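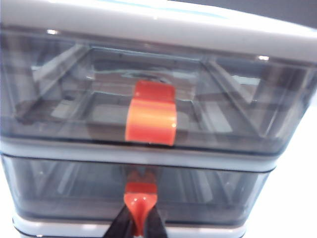

Satish Prajapati objected last year that a clear drawer needs no label, and the objection deserves an answer before we go on to stock records. Seeing the contents gives the kind of item. It does not give the part number, the supplier or the point at which to reorder.

Stores Practice, Handout 4: Small Parts
Drellwood, September
Notes by the course tutor

1. Location codes
Every drawer has one code and every code has one drawer. The code is read from the outside in: bay, unit, drawer. Codes are not reused when a line is dropped. The Botwood store reused them for two years and its count sheets could no longer be matched.

2. Reorder level
Reorder level = daily use × lead time + safety stock.
Worked case: M4 washers, daily use 40, lead time 10 days, safety stock 215. The level is 615. Rounding down to 600 is acceptable here – the loss is less than half a day's use. 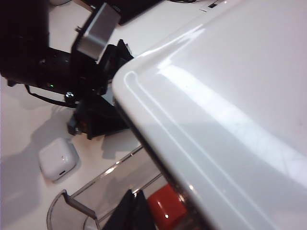 The safety stock should be set again whenever the lead time changes. If the supplier moves to five days and the 215 is left alone, the level falls to 415, and the store now holds more than five days' cover as a margin. Most of that is dead stock.

3. Two-bin method
Suitable for cheap items in steady use. Fill the rear bin to the reorder level and draw only from the front. An empty front bin is the signal to order. Do not use it for items issued in batches of 400 or more.

Reading for Sunday: Kong, chapter 3, then Esen on cycle counts.

Last updated: September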